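DRULLBERG COMMUNITY ARTS CENTER
Minutes of the Studio and Supplies Meeting
8/27/20

Present: five members of the center staff, two instructors, one representative of the Palari Street Residents' Association.
Apologies were received from the evening pottery instructor.

1. Minutes of the previous meeting
The minutes of the March meeting were read and approved with one correction. Under item 4, "Studio B" should read "Studio A."

2. Matters arising
The sink in Studio A has been repaired. The invoice from Tănase Plumbing is still outstanding and will be paid on receipt of the corrected copy. The matter of the side door lock was carried over.

3. Supplies budget
The meeting was informed that $2000 had been allotted to painting supplies for the year and that $1000 remained. It was agreed that no further canvas would be bought before the winter term. An order for 100 sheets of heavy paper was approved. The quotation from Kerneo was accepted for the paper only; the quotation for easels was declined.

4. Brush care
Instructors reported that brushes were being left standing on their bristles after the evening class. It was agreed that all brushes are to be laid flat on the table at the end of each session and put away by the instructor the following morning. Large flat brushes are to be kept apart from the small ones. A notice will be posted by the sink.

5. Storage bins and table layout
The meeting considered the use of colored plastic bins on the painting table in place of the cardboard boxes. Members were in favor of the orange and pink bins, which can be told apart from across the room. The clear bin is to stand behind them. One member asked that the plant be moved to the windowsill during classes. This was agreed. Labels were discussed and left to the instructors. 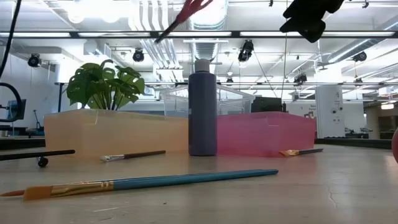 6. Fall class schedule
The beginners' painting class will be limited to 11 places. The waiting list will be kept at the front desk. The Saturday children's class remains suspended until further notice.

7. Other business
The residents' association asked whether the studio could be used for its annual meeting. The request was referred to the office. A member noted that the key to the paper cabinet had not been returned.

There being no further business, the meeting was adjourned. The date of the next meeting will be posted at the front desk.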